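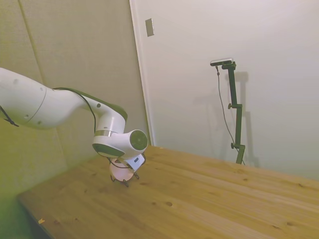

Liltora Table Height Study: Gallery

Liltora is a small project on one problem: how a robot arm can find out how high the table is. Most of our failed picks in February came down to that number being slightly wrong. The fingers either closed above a flat part or pushed into the wood and tripped the force limit. The notes on this page follow the work in the order it was done. Maximiliano Cantero ran the arm and Tùng Đỗ wrote the fitting code.

The setup
One arm, one gripper, one pine table and a camera bar on a green adjustable stand. The stand is set by hand with its knobs, and small changes in its angle are part of what we wanted to test.

The table
It is an ordinary wooden table, and we did not level it. The knots and grain stayed uncovered, so the camera had to work with the surface as it is.

Camera only
Our first method took the table height from the camera alone. It is fast and the arm does not have to move, but any error in the stand's angle goes straight into the result.

Touch only
In the second method the arm comes down slowly with the gripper pointing at the table and stops when the measured force rises. We repeat this at several points and fit a plane. It is accurate near the touched points and gets worse toward the far side of the table.

Both together
The third method is the one we kept. The camera gives a first guess, the arm moves down quickly to just above that height, and the last part of the move is slow. The touch points then correct the camera's plane, including its tilt.

Choosing the points
Tùng's script picks touch points that are spread out and away from the table's edges. An earlier version picked them at random, and sometimes they fell almost in a line, which left the tilt in one direction nearly free.

Descent speed
We settled on one slow speed for all the final runs. Faster descents saved time but stopped late, and the plane came out too low.

The pick test
Each method was scored on the same task: pick up a thin flat washer from a place on the table that had not been touched during calibration. There were 60 tries per method.

Results
With the camera alone the arm got the washer 19 times. With both together it got it 58 times. Touch only fell between the two, and most of its misses were at the far side.

The two misses
Both came late on a Thursday session, one after the other. The log shows the fingers at the right height but closing beside the washer, so we count them as side-to-side position errors. They stay in the totals.

Moving the stand
We also changed the camera angle between runs without telling the program. The combined method recovered after one new round of touches, which took about 13 seconds. The camera-only method needed a full recalibration.

Cables
The cable along the arm pulls a little when the elbow is bent far over. The pull shows up in the force reading, so we now zero the sensor above each point before going down. Max added this after a run where the arm stopped in midair.

What we have not tried
Soft surfaces, cloth and anything that moves when touched. A curved surface would need a different fit, and the present code assumes the table is flat.

Code and logs
The fitting script and the force logs are in the Liltora folder on the group page. Runs made before the zeroing step was added are kept in a separate folder and are not used in the results.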